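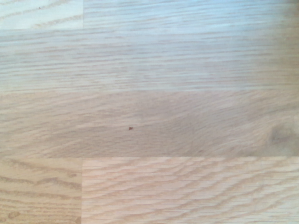
Skurico Light Oak Worktop

Solid stave worktop for kitchens, utility rooms and workbenches. Smooth, matt finish. Supplied from our Devport yard.

Product code: 3227
Range: Skurico
Timber: European oak, light grade
Construction: solid staves, glued edge to edge
Finish: matt hardwax oil, factory applied to all faces
Edges: square, lightly eased
Availability: cut to order

About this worktop

The Skurico is made from light oak staves laid in the same direction along the length of the top. The seams between the staves run lengthways and the short joints where one stave ends and the next begins run across. There is no veneer and no core board. The top is oak all the way through, so it can be sanded back and oiled again when it starts to look tired.

Oak varies, and so do the staves in each top. Some are close to cream and others are nearer to honey or light tan. The grain may be tight and straight in one stave and slightly wavy in the next. We take out boards with large knots or splits but we do not match the staves for colour. If you want a top that is the same shade from end to end, a laminate will suit you better.

The colour will warm up over the first year, more quickly in a sunny room. Move chopping boards, bread bins and kettles from time to time during the first few months, or you may find paler patches where they stood.

Sizes and cutting

We cut to the nearest millimetre. Send us the finished size you need, with the front edge marked on your drawing. If the top is going into an alcove, measure the width at the back, the middle and the front and give us all three figures. Older walls are seldom square and we would prefer to know before we cut.

Cut-outs for sinks and hobs can be done here or by your fitter. If you want us to do them we need the maker's template, either on paper or as a drawing file. We do not work from the size of the sink itself. Any edge cut after delivery, including tap holes, must be given three coats of oil before the sink or hob goes in. This is the part most often skipped and it is where most water damage begins.

Offcuts from your own top can be sent with the order. Please ask when you order - we cannot find them afterwards.

Before fitting

Leave the top flat in the room where it will be used for at least two days, on battens, with air able to get underneath. Do not stand it on end or lean it against a radiator. Keep it out of rooms with fresh plaster until the plaster is dry.

Fix to the cabinets through slotted brackets, which are included, so that the wood can move across its width. Do not glue it down and do not screw it tight through round holes. Leave a small gap at the wall and cover it with tile or upstand. A moisture barrier should be fitted above dishwashers and washing machines. We stock one in rolls, product code 466.

Looking after it

Wipe with a damp cloth and a little washing-up liquid, then dry. Avoid bleach, scouring pads and cream cleaners. Use a stand for hot pans. Tins and iron pans left on a wet top will leave black marks.

Oil the whole surface once a month for the first three months, then two or three times a year. The area round the sink may need it more often. When drops of water stop sitting up on the surface, it is time for another coat. Use Nollura matt oil if you want to keep the same finish - gloss and satin oils will change the look, and may go patchy over the factory coat.

Light scratches can be sanded out by hand with fine paper, working along the grain, then oiled. Sand a wide area and not just the scratch.

Delivery and collection

Orders are normally ready in 16 working days. Delivery is to the kerb and needs two people to carry the top in. Collection from Devport is free, between 8am and 4pm, from the gate on Ung Lane. Please bring blankets and straps.

Check the top on arrival and tell us of any damage before it is fitted. Tops cut to your own sizes cannot be returned unless faulty.

Samples

A sample block, 200 mm long, can be sent by post. It will show you the finish and the feel of the wood, but a block that small cannot show the full spread of colour in a finished top. There is a full-length piece on the wall at the Devport counter.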